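Course notes, week 6: Packing and the counter
Tutor: Rianne Brouwer

These notes go with the Tuesday session for people starting in cafés and small takeaway shops. They replace the April version, which leaned on a supplier's leaflet from Govindasamy that I've stopped giving out. The leaflet claimed that a "well-dressed counter" sells more. It didn't say how anyone had measured that, and I'd ask you to be suspicious of any sentence of that sort, mine included.

## 1. What a packing counter is for

Things arrive, they go into a bag, the bag goes to a customer. You need a clear patch of surface for the bag and the small items within reach of it. Everything else is up for argument.

Azucena Galindo's old handout gave 15 rules for laying out a counter. I've tried to work with all of them and I'd keep four:

- The bag stands open before you pick anything up to go in it.
- Lids live beside cups, never under the counter.
- Straws and stirrers stand upright in something that won't tip.
- Flat stock (napkins, card, wrapping sheets) goes to the back, squared up.

The rule about always working left to right is one I can't support. Evaristo Ventura works the other way at Lokimside and his orders go out as fast as anyone's.

## 2. Bags

A paper bag with cord handles is pleasant to carry and awkward to fill. The handle on your side either hangs down the front, out of the way, or flops across the opening just as your hands are full. Fold it outwards first.

Heavy items go at the bottom. You've heard that since childhood and it's correct, but it gets repeated as if it were the whole subject. Ask as well what can roll, what can leak and what the customer will want first. A cup lid dropped in on its own will find a corner and stay there, and the customer may well ring up to say it's missing.

Trainers like to say that double-bagging is "always safer". I doubt it. Two weak bags with a wet base are still wet.

## 3. Patterned surfaces

Okent and Gritora both sell printed counter mats, and both catalogues suggest that a busy print "hides wear". It hides crumbs too. Whether you count that as a benefit depends on who's inspecting. 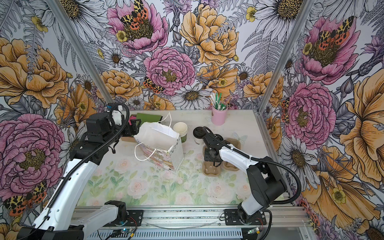
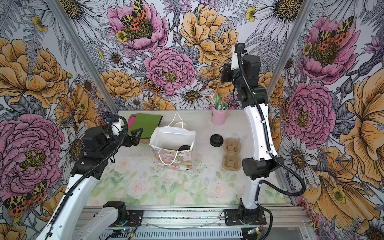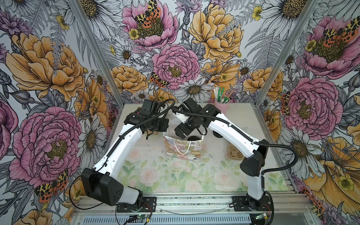 My own view is that a plain mat wins on any counter where food is handled, and I've yet to hear a good case against it. The usual defence is that customers enjoy the flowers. Perhaps they do, but on a pale floral mat like the one in the first picture, dark crumbs and specks can sit among the roses for a good while before anyone reaches for a cloth — and if the walls are covered in peonies and moths as well, the eye has plenty of other places to go. Wipe by routine, between orders, whatever you think you can see.

## 4. For next week

Pack the same order twice at home, once in your usual way and once in the opposite direction. Write half a page on which felt easier and whether you believe your own answer. Araceli Ayala is collecting the sheets. Please don't write that both were fine.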